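5.3 When the stop came late: the doorway failures

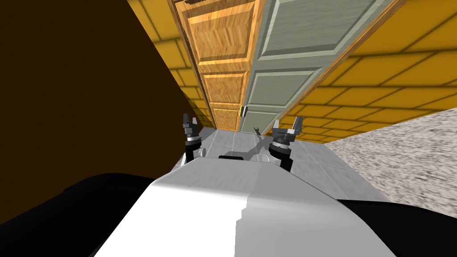
Figure 7. Simulated view over the robot's body in the Flumcombe corridor, with both grippers raised and the two doors ahead.

Of all the trouble we ran into during this work, the failure we came to call the late stop took up the most of our time, and we would like to tell it at some length in the hope of saving other groups a long June. The task was a plain one. The robot had to drive down a short corridor, pick the correct door, halt at a safe distance and reach for the handle. In 298 of the 349 simulated runs it did so without complaint. In 43 of the others it kept rolling after the stop command had been issued, and one or both grippers met the door at driving speed. The remaining eight runs timed out and are left for Section 5.4. We had picked the Flumcombe corridor for its difficult geometry, and it served us only too well: the wooden door and the gray-green one stand side by side, so a small error in heading is enough to point the reach at the wrong panel, and the only handle in view in Figure 7 is a small metallic one close to the seam between them.

Our first guess was the floor. The corridor goes from pale gray tile to a speckled surface on the right, and Hadiza Chukwu suspected that the contact model gave the wheels too little grip where the two meet. It was a good guess, and we spent the better part of two weeks on it. She made the friction the same everywhere and ran the whole set again, and the late stops came back in nearly the same places – a little discouraging at the time, though it did clear the floor for good.

The real cause was found by Hussam Smadi while he was looking through the logs for something else. The safety layer, which we had carried over from the earlier Widthorpe study, measured its stopping distance from the center of the base. That was perfectly reasonable on the Widthorpe robot, which kept its arms folded while it drove. Ours drives with the grippers up and forward, and the layer knew nothing about them. It believed there was clear space ahead at the very moment the fingertips were arriving at the door. Most runs were spared only by the planner, which tends to slow down early when it is sure of its target. When it wavered between the two doors it slowed down late, and then nothing stood behind it.

The repair was small. We now measure from whichever part of the robot reaches farthest forward, updated at every control step, and we added a margin of 13 centimeters to cover delay in the command path. With this change the full set was repeated and no contact above walking pace was recorded. The robot does dawdle a bit on its approach, and Wayne Beaudoin has argued, fairly, that the margin could shrink as the base slows. We have left it fixed for the results reported here.

We should add that the fault had been present since our very first trials with the Ruvudier planner, and that our summary score hid it. A run counted as a success if the handle was grasped in the end, so a robot that bumped the door, backed away and tried again was marked the same as one that arrived gently. Contact force is now logged and reported on its own in Table 4.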